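Section 2: Setting up the letter table

I've run the Pimitz word sessions at the Joncombe library for a while now, and this is the bit of the guide people ring me up about, so I've tried to write it the way I'd tell you over a cup of tea. You'll want 15 minutes before the children come in. Chaimae Soliman can do it in less, but she's done a lot of them!

1. Wipe the table down and dry it properly. Crumbs get stuck to the letters and then they won't lie flat.

2. Bring the tubs over from the Whitlock cupboard (bottom shelf, behind the jigsaws) and stand them at the far edge or the sides, so the middle stays clear.

3. Tip nothing out. I know it's tempting - but you'll be on your hands and knees afterwards.

4. Pick out a handful of letters and lay them face up, with a finger's width or more between them.

Note: we only use lowercase for the first 6 sessions. If you come across capitals, pop them in an envelope for Sunita Delacroix, who uses them with the older group. 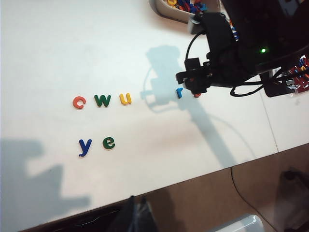 Choosing the letters is the part I enjoy most, and I never make a proper word to begin with. Two loose rows will do nicely, and they needn't be straight. With c, w and u close together, r further along and y and e in the row nearer the front, there's plenty for a child to get going on: "cry" is sitting there waiting, and so is "we". Mixed colours are fine too, and I like a plain white top under them as even the dark green ones show up well.

5. Check for letters lying back to front. A flipped y has caught me out more than once.

6. Keep the tubs within reach of a grown-up, and top up the table with one or two letters at a time when things go quiet.

Caution: the letters are small and they do get chewed. Throw away any with bits missing, and keep the tubs well away from toddlers.

Caution: don't put letters right on the front edge. Sleeves sweep them straight onto the floor.

When you've finished, look under the table before you put the lids on. Spares are in the Unen box, and if you run out of vowels (it's always e) leave me a note in the book.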